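Share 3 | Comments 2 | Print | E-mail this article

4. Evaluation of the Wolden hand-held gripper kit in bedroom tasks 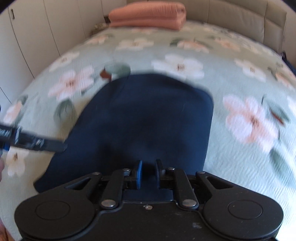 Figure 2. View from the camera of the hand-held gripper, with the fingers open at the near edge of a folded navy-blue cloth on a bed.

4.1 Kit and terms of supply

The Wolden kit was bought at list price through the reseller Navarrete and was used as delivered. It comprises the gripper, a camera mount, a wrist strap, a set of spare finger pads and a licence for the Clorura software, which turns recorded video into a path for the tool and a width for the finger opening. The supplier had no sight of the results before submission. One unit was used for all the work reported here; a second was held back as a spare and was not needed.

The kit is sold for recording household handling tasks that are later used to train an arm. We were interested in a narrower matter, namely whether an operator with little practice can produce recordings of cloth handling that the software accepts. Cloth is a hard case for a tool of this type. A folded garment offers a thin edge to the fingers, it yields when pressed, and its outline changes with each contact.

4.2 Procedure

Recordings were made in August in a furnished flat at the Viltirmont site. The furniture was left in its usual position. Two operators took part, neither of whom had used the kit before. Each was given the printed guide and a practice period of 20 minutes, after which no further advice was offered.

A trial began with the tool held clear of the bed and ended when the operator released the cloth and drew the tool back. Operators were told to approach the near edge with the fingers open, close on the cloth, lift it and set it down again on the same bed. No limit was placed on speed. The target was 200 trials in total, divided equally between the operators. The software was run with its default settings, and a trial was counted as usable only if it returned a complete path with no gap. Trials were not repeated when the software rejected them.

4.3 Results

Of the 200 trials, 164 were usable, or 82 per cent. The remaining 36 were rejected by the software, in most cases during the approach. Inspection of the rejected recordings showed two common faults. The first was blur from a quick turn of the wrist, which left too little detail for the path to be followed. The second was a view taken up almost wholly by plain cloth once the tool was close to the bed. Patterned bedding gave the software more to follow, and the same operators had fewer rejections when the print remained in view on both sides of the cloth.

Finger width was recovered without difficulty in all usable trials. The fingers are well placed in the camera's view and are seldom hidden by the object. The body of the tool, on the other hand, takes up a good deal of the lower part of the view, and anything directly beneath it is lost. Operators made up for this by coming in at a lower angle, a habit that the guide does not mention.

Both operators reported some strain in the forearm towards the end of a session. The strap helped when the tool was at rest but had little effect during a lift.

4.4 Remarks on the product

The kit is suitable for the task at the rejection rate given above, provided that the user can accept the loss of recordings made at speed. Two changes would be of use. A warning tone for excess speed would let the operator correct the movement at once – at present the fault is found only after the files have been processed. The guide should also include a page on soft goods, as its worked tasks deal only with rigid objects.

Results on drawers and door handles are given in Section 5.

Acknowledgements. The authors thank Davoud Shokri for preparing the flat and Jong-dae Pyo for checking the rejected trials.

Contact | Copyright | Back to top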